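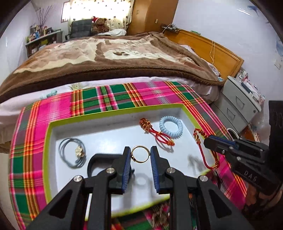 Figure 2. Gold ring with a small setting, in a white tray with a lime-green rim.

4.2 Do owners remember what they paid?

Most work on household valuables takes the owner's stated purchase price at face value. We doubt this is safe. In the Plisturcombe survey, 125 households were asked what they had paid for one piece of jewelry and were then asked to find a receipt. Only 28 could do so. Of those, 18 had named a price higher than the one on paper, and in 3 cases the stated figure matched the receipt exactly.

Beyene reads similar results from Wustatbridge as proof that people inflate prices to impress the interviewer. That may be so, but the data do not show it. People who keep receipts are probably unusual in other ways, and an owner may well be adding in the cost of a later repair or resizing. The Wustatbridge form had no question on either point. Nor did it separate gifts from purchases, so some of the "remembered" prices must be guesses about what another person spent.

The Flestevier index, which is built entirely on stated prices, inherits all of these problems. Its August revision changed the weights and left the source figures alone. We see little reason to trust its totals for small items such as rings, where a modest error is a large share of the value. Table 4 repeats our main estimates with the index left out.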